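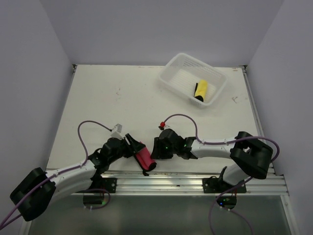

Small cleaning and workshop items last longer when they are stored in open-sided baskets on a surface that can be wiped in one pass. The principle applies equally to a laundry shelf, a bench in the garage and the cupboard under the kitchen sink. A white plastic basket with perforated sides, rectangular and round-cornered, is the pattern I use as the reference throughout this page. The grid of small square openings admits air on all four sides, and the rounded corners can be wiped clean with a cloth over one finger. One bright yellow and black item lying in the low end of such a basket can be identified from across the room, which removes the need for a label. The white board underneath shows the usual smudges and scuffs, and these are dealt with further down.

Filed under: Storage & Surfaces / Baskets, Caddies, Benchtops

Choosing the basket

Measure the shelf or drawer before buying. Take the internal width at the front and again at the back, as older carcasses are seldom square. Subtract a finger's clearance on each side. The basket should slide out without being tilted.

Perforation matters more than wall thickness. A solid tub will hold rinse water at the bottom for days, and anything absorbent sitting in it will sour. A basket with openings in the sides only is acceptable for dry goods. For sponges, cloths and scrubbing pads, look for openings in the base as well, or stand the basket on two strips of dowel so that air can pass beneath it.

Small square openings are preferable to long slots. Slots let brush bristles, cable ties and pencil stubs poke through and catch on the neighbouring basket. A fine grid retains everything down to a wall plug. It does collect lint, and needs an old toothbrush run over it when the basket is washed.

Colour is a practical choice. White shows dirt early. Dark grey hides it, and the basket is then cleaned half as often as it should be. I have replaced all the dark ones in our laundry for this reason, except the one that holds shoe polish.

Avoid baskets with moulded handles that fold inward. They reduce the usable opening and snap at the hinge in cold weather. A plain rolled rim is stronger and gives enough to grip.

Loading

Place the heaviest item at the end that will sit nearest the wall. When the basket is drawn forward one-handed it then stays level until it is well clear of the shelf.

Lay cylindrical items down. Rolls, foam pads and small bottles stood on end will topple as soon as their neighbours are taken out. Laid lengthwise along the long side, they stay put. If the roll is shorter than the basket, push it to one end and leave the gap at the other, so the fingers have somewhere to go.

Do not fill past the rim. Two half-full baskets are faster to use than one heaped one, and the lower layer of a heaped basket is effectively lost stock.

Keep one category per basket. A workable division for an ordinary house is:

- Wet cleaning: sponges, cloths, scrubbing pads
- Dry cleaning: dusters, lint rollers, soft brushes
- Adhesives and tapes
- Fixings in their own lidded containers
- Spares that are waiting for a repair

The last of these requires discipline. Anything still in it when the basket is next washed should be fitted, given away or thrown out.

Sorting by colour

Where several people share a cupboard, colour does the work of a written label and survives wiping. Assign one strong colour to each room or task. Yellow for the bathroom, pink or red for the toilet and floor, blue for the kitchen, green for the garden tap. The exact scheme is unimportant provided that it is written once on a card inside the cupboard door and not altered afterwards.

Two-tone items are useful here. A bright body with a black grip can be found quickly, and the dark part does not show hand marks. Plain white sponges should be avoided altogether in a white basket on a white shelf.

Celina Zawadzka, who ran the linen room at the Girard guest house for a long stretch, used a second rule alongside the colours. Anything that had touched a floor went in a basket on the bottom shelf and never moved up. I have adopted it and it needs no reminding once the household is used to it.

Washing the basket

Frequency: monthly for wet cleaning goods, once a season for the rest.

1. Empty the basket onto newspaper and discard anything that crumbles.
2. Knock the basket upside down over the bin to dislodge grit from the grid.
3. Fill the laundry tub with warm water and a small squirt of dish detergent. Water hot enough to sting the hands will distort thin plastic.
4. Submerge the basket and leave it for the length of a cup of tea.
5. Brush the outside first, then the inside, working across the openings diagonally so that the bristles enter them from both directions.
6. Rinse under a running tap with the basket held on edge.
7. Dry it standing on one short end, out of direct sun. Prolonged sun yellows white plastic and makes the rim brittle.

For mineral deposits, mix 200 mL of white vinegar with 200 mL of water and wipe it over the affected side. Leave it for 3 minutes and rinse well. Never use vinegar on a basket that has held bleach products until it has been thoroughly washed and rinsed.

Grease from a workshop basket responds better to neat detergent rubbed in dry, before any water is added. Adding water first spreads the grease into the openings, and it is then a toothbrush job.

Caring for a white work surface

A white board makes an excellent sorting and folding surface. Small parts are easy to find on it and spills are seen at once. It also records every dragged object. Marks fall into four kinds and each has its own treatment.

Smudges. Hand oils and general grime. Wipe with a damp microfibre cloth and a drop of detergent, then with a second cloth rinsed in clean water. Most apparent staining on a white board is only detergent residue that has picked up dust, so the second wipe should not be skipped.

Scuffs. Usually plastic or rubber transferred from the base of something that has been pushed along. Rub with a dry pencil eraser first. If that fails, use a melamine foam block, lightly dampened, with very little pressure. Melamine foam is an abrasive, and repeated use in one spot will leave a dull patch that soils faster than the surrounding area.

Scratches. These cannot be cleaned out. The dirt in them can be. Work a paste of bicarb soda and water into the scratches with a fingertip, lift it off with a damp cloth and dry immediately. Clusters of scratches tend to develop where the same item is put down each day, and a small cork mat at that point will prevent further wear.

Coloured specks. Small reddish or blue marks commonly come from pen, packaging ink or dyed foam. Dab with a cotton bud and methylated spirits, lifting the bud straight up after each dab. Wiping sideways enlarges the mark. Test in a corner beforehand, particularly on painted boards, and keep the window open and any flame well away.

Where a board has metal edging, run a dry cloth along the joint after every wet clean. Water standing against the edge is drawn under it, and the board will swell from that side. If the edging has lifted, have it re-seated before wetting the surface again. A bead of clear silicone along the joint is satisfactory on a workshop bench, less so in a kitchen, where it discolours.

Sponges and foam

Squeeze out, shake once, and put away on the side or edge. A sponge left flat dries on one face only.

Replace kitchen sponges every 2 weeks. A sponge demoted from the kitchen may go to the laundry, and from the laundry to the car or the garden, but never back the other way. Cut a corner off at each demotion. One corner missing means laundry, two means outdoors.

New coloured foam can bleed. Soak it in a bucket of cold water and squeeze it through until the water stays clear before using it on grout, white boards or pale paintwork. Pinks and reds are the worst for this.

Foam rollers and paint pads wanted again the next day can be wrapped tightly in cling film and laid down in the basket. Beyond that, wash and dry them fully. Wrapped foam put away damp in March will be unusable by the time the trim is ready for its second coat.

Notes on particular baskets

The Nedero shallow basket fits a standard bathroom drawer and nests well, though the grid is coarser than I would like for fixings. The Flimalura is deeper, with a stiffer rim, and is the better one for bottles. Drarkgate sells a lidded version. The lid is best kept for dry goods such as candles and spare bulbs, and stored separately if the basket is used for cloths.

Mixed brands do not stack safely even where the outside dimensions match. The feet sit inside the rim on one and on top of it on the other, and a loaded stack will slide when the drawer is shut firmly.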